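Teleop notes, Moston bench
August 2026

The Domness task is now the default for anyone learning the leader arm. Bowl, plate, toy produce, one plush. The operator drives the follower remotely and Jara logs joint positions and gripper width. 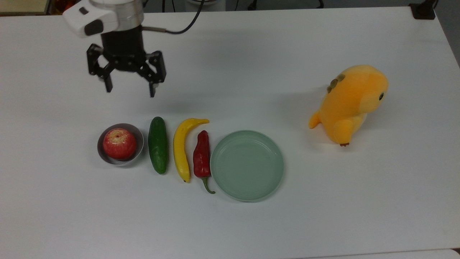

2 min read

I recorded 86 demonstrations and kept 84. The two I dropped had long pauses before the grasp, and the policy copies pauses.

The apple is the awkward item. With it sitting in the bowl, the fingers have very little room between fruit and rim, so I come straight down and close slowly.
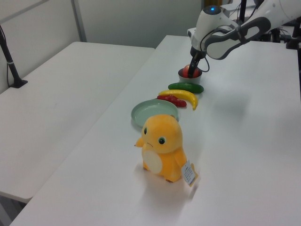 Photo: Trullska bench log

Viewpoint matters too. In April I trained on the wrist view alone and the approach drifted sideways. Adding side views fixed most of that.

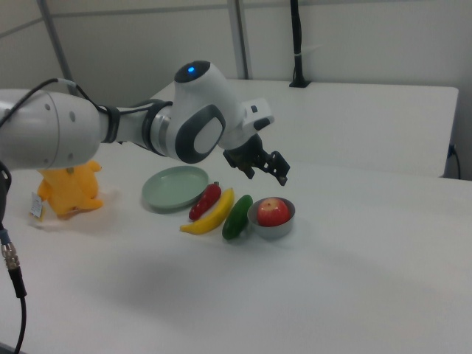
The remaining error is in height. I suspect the leader's wrist encoder, which has 6 months of wear on it. Next step is to recalibrate, then rerun the same set with the row order shuffled.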